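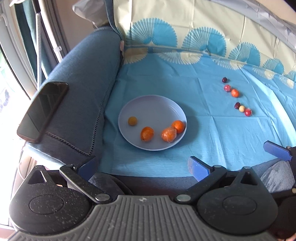
6 min read · 12 replies

Ironing a tablecloth after every wash: do you do it?

ginette_f
Original poster
Posted May 3, 2025

Hello everyone. I am Ginette Ferrand, I have been reading this forum since February but this is my first thread. Please excuse my English, it is my third language and I write it slowly.

I have a question about tablecloths. I moved to Masville last year and I have now a small kitchen with a table where we eat every day. I like to have a cloth on it. My mother ironed all her cloths, also the ones for breakfast, and she folded them in squares in the cupboard. So when you opened one, it had the lines of the folding, like a map. She said the lines were a sign that the cloth is clean. My mother-in-law says the opposite. For her the lines show that the person was too lazy to iron the cloth again on the table.

I use light blue cotton for every day, and I iron it, fold it, and then the lines are there. With fruit on a plate and the coffee cups nobody at home looks at the lines, only me. But on Sunday the mother-in-law comes.

My questions are these. Do you iron the everyday cloths? Do you fold or roll them? And is there a way to take out the lines when the cloth is already on the table, without burning the table?

Thank you in advance for your patience.

harrow_lane
Welcome! I stopped ironing tablecloths when my second kid was born and have never looked back. Shake it hard when it comes out of the washer, hang it over two lines, smooth it with your hands. Done. Crumbs cover the rest.

tobsen
I iron everything, so maybe I am the wrong person to ask. But for the lines: roll, do not fold. I keep a cardboard tube from wrapping paper, put tissue paper around it, and roll the cloth on it with the good side outside. The tube stands in the corner of the closet. No lines at all.

ginette_f
Thank you both. Tobsen, the tube is a good idea but my closet is very low. How long is your tube? My cloth is 134 cm wide and I think it would not stand.

tobsen
Fold the cloth once along the length, then roll. You will have one line in the middle only. Old restaurants did it so and it looks correct.

marlpit
One line down the middle is correct for a formal table. Squares are not. I don't want to be rude, but your mother-in-law has a point there.

harrow_lane
A formal table, sure. She's asking about breakfast.

marlpit
She is asking about breakfast and about Sunday. I answered for Sunday.

quillwort
I disagree with the "squares are wrong" idea altogether. In my family the squares were the whole point. You pressed them in on purpose, with the iron, so they came out sharp. My grandmother would have been ashamed of a cloth with no creases, people would think it had been on the table since last week. It depends where you grew up and that's all.

ginette_f
Quillwort, this is exactly my mother! I was afraid she invented it.

I have also a practical problem. If I press the folds with the iron, after some months the cloth becomes thin at these places. One old cloth of mine has a small hole where two folds cross. Is it from the ironing, or is the fabric bad?

quillwort
From the ironing, mostly. Cotton fibers break when you press them sharply in the same place again and again. Change how you fold it. One time in thirds, next time in quarters. My older ones have survived that way.

dunnock77
Chiming in for the "how to get lines out on the table" part, which got lost.

Take a spray bottle with clean water. Put the cloth on the table in the evening, spray very lightly along the lines, and pull the fabric flat with your palms from the middle to the outside. Leave it overnight. In the morning the lines are nearly gone if it is pure cotton. If it is a blend with polyester, they will stay and you need the iron.

If your table is real wood with a wax finish, put a pad or a blanket under it first. Moisture and wax do not like each other. And never put the iron on top without a pad. I have a white mark on my table to remember that.

tobsen
I would not leave a damp cloth on any wood overnight, pad or no pad. Sorry, but this is bad advice. Use a hand steamer and hold it away from the fabric. I have the small one from Kinoshita and it needs 2 minutes to heat.

dunnock77
I said very lightly. It's a mist, it isn't a bath. And a steamer puts out more moisture than my spray bottle does.

tobsen
It puts steam in the fabric, and you lift the fabric with the other hand while you do it. The table stays dry. I have done it every week for years.

dunnock77
Then you have three hands, because I need two to hold the cloth straight. Fine. Both ways work. Ginette, try it on a corner.

marlpit
Going back to the washing, because I think the trouble starts there. What temperature do you use, and do you spin at full speed? A full spin sets wrinkles that no smoothing will remove. Turn the spin down and take the cloth out at once. Don't let it sit in the drum.

ginette_f
I wash at 40 degrees with full spin, because I dry in the apartment and I want that it dries fast. So this is maybe my mistake. I will try with less spin.

Another question while you are all so kind. Fruit stains. We eat a lot of oranges and apricots, and in summer the juice goes everywhere. On light blue you see a yellow shadow after the wash. I tried the stain powder from Ikix, and the shadow was smaller but still there.

harrow_lane
Cold water right away, from the back of the fabric. Never hot, never soap bar first. If it's old, soak in oxygen bleach for a few hours, then wash as usual. And don't iron it until the stain is completely gone! Heat fixes it and then it's yours forever.

quillwort
Yes to all of this. Sun helps too. Hang it wet outside, and even old fruit marks fade. But light blue fades in the sun as well, so turn the wrong side out and don't forget it there all day. I forgot one and it's now two blues.

ginette_f
I think I ironed over the stains every time. Now I understand many things.

peggotty_b
Nobody asked me, but I bought wipeable cloth from Movix and I will never wash a tablecloth again. You wipe it, finished.

marlpit
Your elbows stick to it in July.

peggotty_b
Mine don't. Maybe you lean too much.

tobsen
It also smells for the first month. I had one on the balcony and it still smelled.

ginette_f
I had this kind of cloth as a student and I didn't like the feeling under the hand, but I understand why people buy it. With small children I would do the same.

So I write here what I will do, and please correct me if I understood something wrong. For every day, less spin, shake it, hang it straight, no iron. For Sunday, I iron it slightly damp, fold one time along the length and roll it. The length of the roll will then be 67 cm and it can lie on top of the cupboard. For stains, cold water from the back, then oxygen bleach, and the iron only when the mark is gone.

dunnock77
That's right. Iron it from the wrong side if the color is strong, it keeps the fabric from getting shiny.

marlpit
Agreed, except that I would still iron the everyday one. But I am retired and I like ironing.

quillwort
And I would put the squares on the table on Sunday and let the mother-in-law look at them.

ginette_f
Quillwort, you are braver than me. I'll do the roll tonight and tell you on Monday what she said.

harrow_lane
Please do, I'm invested now. Also does anyone know if oxygen bleach is okay on embroidered napkins? Mine have red thread and I'm scared it will run.

quillwort
Test the thread on the back with a wet cotton swab first. If there is red on the swab, wash by hand in cold water and keep the bleach away from it.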